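Open day at Mapplebeck: robots, laundry and a long line for coffee

Posted Fri 24 May

I'd had this one on my calendar since April, when the Mapplebeck folks put up the first notice and I grabbed a spot before I'd even checked if I could get the day off. (I could. Barely.) The place had room for 300 visitors and it sure felt like all of us showed up for the morning slot!

If you've never been, Mapplebeck is the old building behind the bus depot that a bunch of small robotics outfits share. You get a paper map at the door, you wander, and you get to bug people with questions all day. My kind of outing.

First stop for me was Tilex, up on the second floor. They sort floor tiles with a big arm on a rail, and it makes a racket like somebody dropping plates down a stairwell. I stayed for two full runs and then my ears had had enough. The fellow at the controls told me the arm has a job number, 3410, painted on its base, and everybody just calls it Thirty-Four. I liked that.

Nostard was next door with a little cart that follows you down the hallway. It followed me, then it followed a kid with a balloon, and I didn't see it again until lunch. No pictures of that one, sorry, I was laughing too hard.

Then came the one I'd really gone for, the Trusness demo. They're working on clothes, and clothes are hard! A box has corners and stays put. A sweater does whatever it likes. The talk ran 15 minutes and I could have listened to an hour of it, mostly for the part on how you find an edge on something that's all folds. A lady near me asked when it would do fitted sheets and got the biggest cheer of the day.

I got to ask my own question too, about why they bother with knits when a dish towel would be so much easier. The answer was that people own a lot more than dish towels, and fair enough. I went home and looked at my own pile of laundry with new respect, and then I left it right where it was.

My two favorites from the day are both from the clothes work, and it's the same bright red color in each.

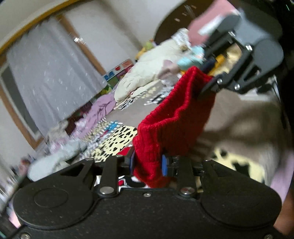 A gripper at each end and the red knit stretched out between them. Look at that ribbing!

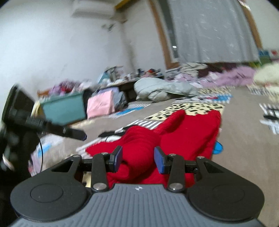
Red knit in a heap on the bed, with a bunched-up roll of it between the open fingertips. Love those blue pads.

Wajid Marwat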